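Search this site Go

In Defense of the Boring Gripper

April 25, 2021

9 min read

I have been meaning to write this since December, when a friend who runs a small packaging shop asked me which gripper she should buy, and I gave her an answer that lasted most of a dinner and left her no wiser than when we sat down. She had three browser tabs open on her phone. One was a suction head, one was a soft silicone hand with five fingers that looked like something out of an aquarium, and one was a plain black two-finger gripper that opened and closed and did nothing else. She wanted me to say the silicone hand. I could see it in her face, and I understood completely, because I wanted it too!

I told her to get the two-finger one, and I would tell her the same today, though I hope I'd get there before dessert. What follows is the longer version, with the parts I forgot to say.

Most of my winter went into comparing grippers in simulation, on a job so dull that I had trouble describing it to my own family. There is a round table. There is a marker on it, white with red at the ends, and there is a black pen cup. The marker goes in the cup. That's the whole thing, and I have come to love it the way some people love a crossword. We called the setup Kundura, after a name somebody had left in the config file, and we ran the Trullico hand, the Flotby suction head and a plain two-finger model through it, all on the same arm, with the same starting spots and the same amount of patience, or as near as I could manage.
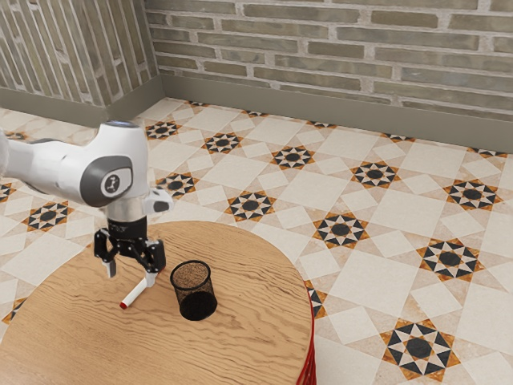
I should say why I think a marker is such a good teacher. It is round, so it would like to roll. It is thin, so you have to come down close to the table, and your fingertips had better agree with your camera about where the table is. And it is long, which matters a great deal once you try to put it into something, since a marker held near one end behaves very differently from one held in the middle. A block forgives you for nearly everything. If your demo is all blocks (and so many demos are all blocks) I learn very little about your gripper from it and quite a lot about your blocks.

The suction head did poorly, and I don't hold it against the poor thing. A curved barrel is a rotten surface for a cup that wants something flat, and our contact model is probably kinder to fingers than to seals. The five-finger hand was a delight to watch and a misery to tune. When it worked it worked beautifully, wrapping itself around the barrel as if it had been handed the thing at a party. When it failed I couldn't tell you why. Was it the thumb? The order in which the fingers closed? The friction number I had typed in late one night and never gone back to check? I spent 17 evenings on that hand, and on a good many of them I went to bed knowing less than I had at supper.

The two-finger gripper failed too, plenty of times. But its failures were ones I could read. It came down too far to one side, or it was turned the wrong way relative to the marker, or it closed early and pushed the barrel along the wood. Each of those is a sentence you can say out loud to a coworker, and each one points at a line of code or a camera setting. I ran about 3000 attempts with it over the winter, and I'd say the bad ones taught me more than the good ones did. I fixed a calibration offset that way that had been quietly spoiling the results for all three grippers, including the fancy one. I'd never have found it with the fancy one alone.

People forget the camera in these conversations, and I wish they wouldn't. We argue over fingers for hours and then bolt the camera wherever there happens to be a hole. I tried a view from overhead for a long while, and I still think it's the best place for a beginner to start. Looking straight down, the angle of the marker is easy to get and so is the gap between one object and the next. What you lose is height. An open cup seen from above is a ring with a darker middle, and if you haven't told your system how tall it is, you will drive the end of a marker into the rim again and again – I certainly did – while your overhead picture insists that all is well. A second camera off to the side settled the matter in an afternoon, and cost us far less trouble than a new gripper would have.
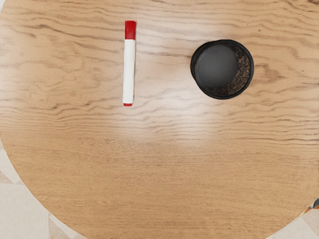
Krystyna Żak read a draft of this and wrote back that I was being unfair to the many-fingered hands. Her point was that I had given every gripper the same controller and called it a level field, when a controller that only knows open and close will naturally flatter a gripper that only opens and closes. Give the soft hand a controller built for it, she said, and let it turn the marker in its grasp before reaching the cup, and then come back and tell her about boring. She also thought that a winter of one marker and one cup was a narrow diet, and that I should try a set of keys.

She's right about the controller, and I have gone back and forth over whether it sinks my argument. I don't believe it does, though it dents it. My friend with the packaging shop doesn't have a controller built for a soft hand. She has a nephew who is good with computers and a Kubiak arm she bought secondhand, and the two of them have to get cartons closed by spring. For them, the gripper and the software that comes with it are one purchase, and the fair question is what the pair of them can do together in the hands of tired people. I would like to see the test Krystyna describes, and I'd be happy to lend her the table and the marker for it, so to speak. The keys I'm less sure of. Keys frighten me.

What I'd ask of the companies is fairly modest. Show us the misses along with the catches. Tell us which controller you used and how long somebody sat there tuning it. Put something round and skinny in the video, and leave the camera where a customer would put it. I would pay more for a gripper sold that way, and I suspect my friend would too. She did buy the two-finger one in the end, by the way, and has already asked me whether longer fingertips would help with the taller cartons. I said I'd have to think about it, and I'm going over there for dinner again.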